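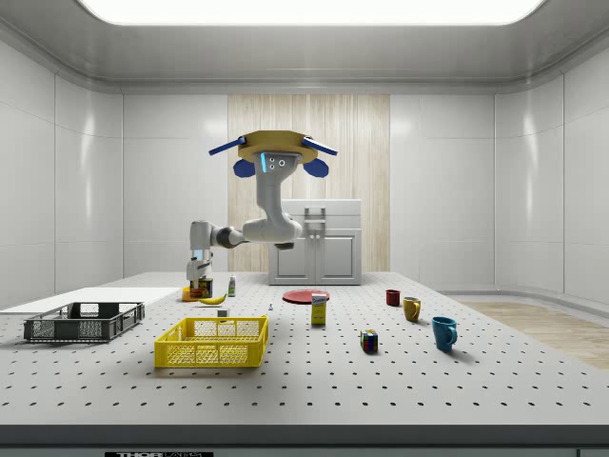 Auður says we should stop pricing grippers until we know what the ceiling will hold, and she wants that in the book with the date, so: September 10, 2020.

Quotes so far. Nandeck, overhead mount, 2611. Okia, gripper, 899, fingertips extra, naturally. Crates and baskets, 60 the lot, the only line Purchasing has approved without a meeting.

In the sim the arm hangs over the table for free. Padholm want 328 just to come and look at our ceiling. Asked Mandagi for a second price in May, still waiting.

To do: get beam drawings. Ask Okia if the 899 includes the cable. Mugs: bring from home, do not raise a PO.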